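About Brikell

Brikell began in Henryk Wysocka's garage, with one secondhand arm and a kettle, and we've since grown to a crew of five who set up and look after gripper stations for labs and small workshops right across the province. Most of our days go to the fingers — checking the padding, snugging up the screws, and making sure they open wide enough for a dinner plate.

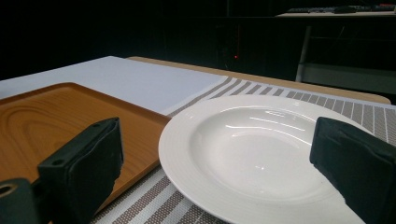

Hanan Moussa keeps the service book, now over 94 entries long, and she'll happily talk you through any of them! Every station we look after gets a proper table session with everyday dishes before we sign it off, and a neighbourly phone call 30 days later. 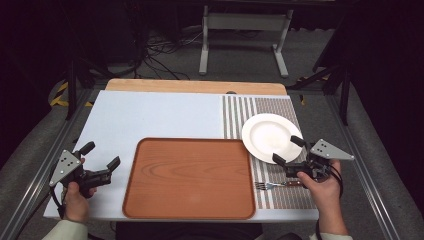

Hand-held grippers at the table, with the plate, fork and tray set out.

Drop in any day but Sunday. The kettle came with us.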